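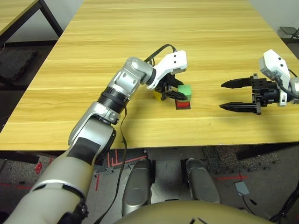
Ustyna Semeniuk wrote:
> I have read the revised lending terms for choral sets and would be grateful for some clarification before our choir places its orders for the spring. Under the old terms a set could be kept for a full season. The new terms speak of a "standard loan" without saying when it starts. Does the period run from the day the parcel leaves Nostari or from the day it reaches us?
>
> Second, the terms say that parts must be returned "free of markings." Our singers have always marked their copies in pencil, and many of the copies we receive are already marked by earlier borrowers. Are we now expected to erase what other choirs have written?
>
> Third, I cannot find the Yurchenko scores in Kareo. Searching under the name gives me only a handful of titles, and none of the larger works with orchestra. Have they been withdrawn from lending?
>
> Finally, I would ask the library to reconsider the charge for missing copies. If one vocal score out of forty is lost, paying for a replacement seems fair to me. Paying a handling fee on top of it, for each copy, seems less so.

Dear Ms. Semeniuk, dear members of the list,

Thank you for these questions. Several other borrowers have written to Lending Services privately on the same points, and it seems best to reply to the whole list. The answers below may be relied on as the library's position until the printed terms are reissued in November.

1. The loan period

The standard loan is 20 weeks. It runs from the date of receipt, not the date of dispatch. The wording in the revised terms was taken from the agreement we use for orchestral material, where dates are fixed by the performance, and the sentence defining the start of the loan was lost when the two texts were merged. We regret the omission.

The date of receipt is the date on which the borrower confirms the parcel in Kareo. If no confirmation is made within one week of dispatch, the system enters the date itself, and the loan begins then. Choirs whose mail is collected from a church or school office should take particular note of this, as parcels sometimes remain there for a good while before the librarian of the choir is told of them. Where a parcel has been delayed in the mail, please write to us with the tracking slip and the date will be corrected.

A loan may be renewed 2 times, each time for four weeks, provided that no other choir has requested the set. A request placed by another choir after a renewal has been granted does not shorten that renewal. Choirs that need a work for a whole season should say so on the first request, in the field marked "Notes to lender." We will grant the longer period whenever the reservations permit it. The exceptions in practice are the Christmas sets, which are requested by many choirs for the same weeks, and the small number of Requiem settings held in one set only.

2. Markings in the parts

Pencil markings are permitted. They have always been permitted, and the phrase "free of markings" was intended to refer to ink, highlighter, adhesive notes, and paper clips. The reissued terms will read: "Parts may be marked lightly in soft pencil. Markings in any other medium will be treated as damage."

As to erasing, our position is as follows. A borrower is asked to remove markings that apply only to its own performance, such as cuts, seating numbers, singers' names, and telephone numbers. Breath marks, translations, and corrections of printed errors may be left in place. No choir is required to remove what an earlier borrower has written. If a set arrives in a state that makes it difficult to sing from, please report it through Kareo within two weeks of receipt, and we will record the condition so that no question arises on return.

We would ask choirs not to use hard or colored erasers. A number of our older vocal scores are printed on thin wartime paper, and in several sets the top line of the soprano part has been rubbed away altogether. Plain white vinyl erasers are suitable. If the paper begins to lift, please stop and leave the marking where it is.

On the subject of corrections, many of the sets contain errors that generations of singers have put right in pencil, each copy separately and not always in the same way. We would very much like to receive lists of these. A list need only give the page, system, measure, voice, and the correction. They will be checked against the full score and placed in the front of the box for the next choir. Lists have been received so far for 3 works.

3. The Yurchenko scores

The Yurchenko scores have not been withdrawn. The collection contains 2262 items and came to the library with its own card index, which arranges works by the first line of the text and not by title or composer. Entering these cards in Kareo is slow work. A part song may appear on the cards under its opening words in Ukrainian, under the opening words of a German translation, and under a nickname that was in use in the choir that owned it, and each card must be compared with the music itself before an entry is made.

The unaccompanied works for mixed voices have been entered as far as the letter K. The works for men's voices and the works with orchestra have not been started. Until they are, requests for these should be made by email to Lending Services, giving the composer and as much of the text as is known. The staff at Nostari will consult the cards by hand. Please allow ten working days for a reply.

Borrowers should also be aware that the orchestral material in this collection is mostly in manuscript. The copying is clear on the whole, but rehearsal letters in the parts do not always agree with those in the vocal score, and in several of the cantatas there are no rehearsal letters in the winds at all. Manuscript material is lent for performance only and may not be photocopied by the borrower. If an extra string part is needed, the library will make the copy and add it to the set at no charge.

Rights are a separate matter. The fact that a work is in the collection does not mean that it may be performed without permission. Where the composer's estate is known to us, the address is noted on the inside of the box lid and will be supplied on request. It remains the responsibility of the choir to obtain permission and to pay any fees due.

4. Missing copies

The replacement charge will remain. The library buys copies in small numbers, often from dealers, and the price of a single vocal score that is out of print can be well above what members expect. When an out-of-print copy cannot be found, we are obliged to make a licensed reproduction and have it bound.

We accept the point about the handling fee. The fee was set with large losses in mind, and charged per copy it bears heavily on a choir that has mislaid two or three. With immediate effect it will be charged once per return, whatever the number of copies missing. Choirs that have paid the fee per copy since the revised terms came into force will receive a credit against their next loan. There is no need to apply for this.

A choir that later finds a missing copy may return it within six months and will be refunded the replacement charge. The handling fee is not refunded.

5. Packing

Although it was not raised in the message above, I should like to add a word on packing. Sets should be returned in the box in which they were sent, with the copies in number order and laid flat. Please do not stand them on their spines, and please do not fill the remaining space with shredded paper, which works its way between the pages. A folded sheet of cardboard is enough. The packing slip must be placed inside the box and not taped to the lid.

Returns should be addressed to the Nostari depot and not to the Reris office in town. The office has no storage for parcels and is closed at midday. Choirs wishing to deliver by hand may do so at the depot between 9:00 a.m. and 3:30 p.m. on working days, using the side entrance.

Members who wish to comment on the wording of the reissued terms are invited to do so on this list before the end of October. Comments sent to individual members of staff will be passed on, but replies will be made here so that all borrowers have the same information. Questions on a particular loan should continue to go to Lending Services directly, with the loan number in the subject line.

Yours sincerely,

Head of Lending Services
Reris Choral Library
Nostari depot

To leave this list, send a blank message with the word "remove" in the subject line.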